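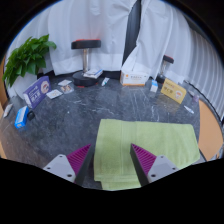
Page 3 of 7

Sullbridge Help > Robot learning > Collecting demos

Towel demos with a hand-held gripper – how much clutter, and do I have to throw the old ones out?

Typing this between sessions so sorry for the mess. Searched first, found the thread on cube stacking, not much help for cloth.

Setup: hand-held gripper, magenta ribbed pads, fisheye on the gripper. No arm while recording, we just walk up and do the thing by hand. Arm comes later. Task is one light green towel. Grab near edge, fold away from you, let go, back off. Dark gray stone surface with pale streaks in it. White curtains behind. All the other stuff (boxes, packets, little tubes, potted plant, the two stools with the red and black tops) is clutter and the towel is the only thing we touch.

We have 103 demos that passed the tracking check. Goal was 475 by the end of May. Three of us recording.

Trained a first policy on the 103 just to see. Results not great:

- goes for the towel fine when the towel is on the right side of the view. Towel on the left, it drifts right anyway and closes on air
- closes too early. Like it learned "close at second four" instead of "close when you have cloth"
- one run it headed for the yellow thing in the back. Only the once but it bugged me
- when it misses it just keeps going, does the whole fold motion with nothing in the fingers, opens, backs off. Very confident about it

I went back through the recordings after that and the towel is on the right in nearly every one. I'm right handed, I put it down where it's comfy. Other two did the same, I guess copying me. So ok that part is my fault.

What I can't figure out is the clutter. We set the stuff out the first morning and then mostly left it. Small things get bumped or shuffled a bit from one session to the next, but the stools and the plant stay back there by the curtains the whole time. So do I:

a) clear it all out and record clean
b) leave it and keep going to 475
c) move everything every time, which is going to kill our pace

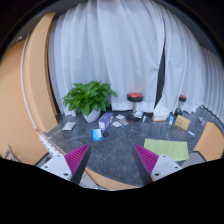

Other thing is tracking. The pose comes from the camera on the gripper, and I've been told the clutter helps because plain curtain and plain stone don't give it much to hold on to. So I'm kind of scared of option a. Lost more recordings the one afternoon we tried with less stuff out, but the light was also going by then so who knows.

We use Basier to slice the recordings and check them before training. It marks a demo bad if the pose jumps. It does not mark a demo bad if the demo is dumb, so a bunch of the 103 have me fumbling the edge and grabbing twice. Keep those? Some people say recoveries are gold, some say they poison it.

And do I have to toss the 103 becuase of the right side thing? Please say no.

Edit: someone asked, starting pose is whatever. We hold it over the surface with the fingers open and hit record. Not measured.

Edit 2: gripper opening is logged, yes. Width comes from the camera view of the fingers, looks clean when I plot it.

3 answers

Answer (accepted)

Don't toss them. Do stop recording more of the same until you fix the placement, every demo you add with the towel on the right makes it harder to pull back.

Taking your things in order.

Placement. Make a list before the session. Tape doesn't work well if the camera can see it, the policy will happily learn the tape, so do it on paper. Split the surface up in your head: near left, near right, far left, far right, middle. Then an angle for the towel: square to you, turned a bit, turned a lot. Shuffle the list and hand it to whoever is recording. They don't get to pick. You'd be amazed how fast people drift back to the comfy spot if they pick. We ran a cloth project at Naidoo and had the exact same right-hand pileup, one sheet of paper fixed it.

Also move yourself. Gripper camera means your start point is half the data. If you always come in from the same side, then "towel left" might be on the left for you and still look the same as always once the gripper gets there. Start high, start low, start a little too far off to one side and come back. You said the start pose is whatever, but I bet if you plot them it's a tight blob. People's "whatever" is very repeatable.

Clutter. c, but lazy c. Leave the big things that help tracking, move the small stuff. Every five demos or so, shove the boxes and packets somewhere else, including close to the towel. Close to the towel is the part people skip. If clutter is always back there and the towel is always up front, the policy has no reason to learn what a towel is. It learns "near thing, go". Take the yellow item and put it where the towel would normally be, put the towel behind it, and record that a bunch. Should cure the detour.

Once a session, move the plant and the stools too. Doesn't have to be far. Then do a fresh mapping pass before you start recording again, or your tracking will be trying to match a map that isn't true anymore. If somebody moves a stool in the middle of a session and you don't remap, expect a pile of pose jumps and a confusing evening.

I would not go fully clean. Curtains are bad for tracking in two ways. Plain white gives it nothing, and regular pleats give it the same thing over and over so it can lock on to the wrong fold. Also they move if there's a draft. Clutter on the stone is doing a lot of work for you. Stone with streaks is okay but probably not enough on its own when you get down low over the towel and the cloth covers a big part of the view.

Early closing. Very common with cloth. Look at your gripper width plots and line them up by time. If the closes all land in the same spot, that's your answer. Vary how long the approach takes. Slow ones, quick ones, a couple where you pause just over the edge and then go. Don't do the pause every time or you'll train a robot that hovers forever, ask me how I know.

Also check latency between the width and the video. If the width leads the image by even a few frames, the policy sees "closing" before the fingers are at the cloth. Easy test: tap the two fingertips together a few times on camera, see if the plot bottoms out on the same frame you see the touch. Do it at the start of each session, takes no time at all.

Fumbles. Keep the ones where you miss, open, back up a bit and regrab on purpose. Cut the ones where you mush at the cloth with the fingers half closed and it sort of works out. Difference is whether you'd be happy seeing the robot do it. Your "folds air with confidence" problem is exactly what the good ones help with. It has no idea what a miss looks like. So record some misses: close just short of the edge, open, go again. But start the training clip after the bad close, not before it, otherwise you're teaching the miss as well. Basier lets you trim the front of a clip, use that.

Old 103: keep, but sample them less once the new ones come in. When left and right are even you can go back to normal.

Comments

asker: ok the trim thing had not occured to me at all. Was keeping the whole clip with the miss in it. That explains some stuff

asker: plotted the start poses. Tight blob. Ugh

answerer: told you. Everybody's is

Answer

Just record more. 475 is low for cloth imo, cloth is hard. We use the Sekudero pads, they grip better on towels, might be your pads. Also try a bigger model

Comments

asker: it doesn't get to the towel in the bad runs so I don't think it's the pads

first answerer: more of the same placement won't fix placement

Answer

Agree with most of the accepted one, adding two things. Short on time.

1. Reset the towel badly. Everyone lays it out nice and flat and square because that's what hands do. Robot's towel will have a corner flipped, a layer sticking out, a ridge in the middle. Drop it, straighten it halfway, record. And decide NOW what a done fold looks like, write it down, all three of you. If one of you stops when the edge is over and another one pats it down after, the policy will do half a pat. Saw this with a dishcloth set, took us a week to work out why the thing kept twitching at the end.

2. Hold out some tests before you train, not after. Pick 7 layouts, take a phone picture of each from above, never record demos on them. Every time you train, run the same 7. Otherwise you're comparing a lucky morning with an unlucky afternoon. Put at least a few on the left since that's your weak spot.

Light: you said it was going that afternoon. Camera raises exposure time when it's dim, fast hand motion smears, tracking drops. So could be light and not the clutter at all. Lock the exposure if your camera lets you, add a lamp, and slow your hand down. Then retest with less stuff out before you decide clutter was the reason. Don't change both at once.

I'd differ with the accepted answer on moving the big things every session. I'd do it, but not until you have a working left side. One problem at a time, remapping eats a chunk of the morning.

Comments

asker: we had no agreed end at all. One of us pats. It's me

asker: update Wednesday – did the paper list thing, shuffled, small boxes moved around every few demos. Slower but not as bad as I thought. Lost a few to pose jumps, less than that one afternoon. Exposure is locked now. Haven't retrained yet, want a decent stack of left side ones first

first answerer: good. Do the fingertip tap before you retrain

asker: did it, width is ahead by 3 frames. Shifting it now

another user: how do you shift it in Basier? I only see an offset for audio

asker: same box, it's labeled wrong. Put in a negative number

Sort by: votes | newest | oldest
Next page: 4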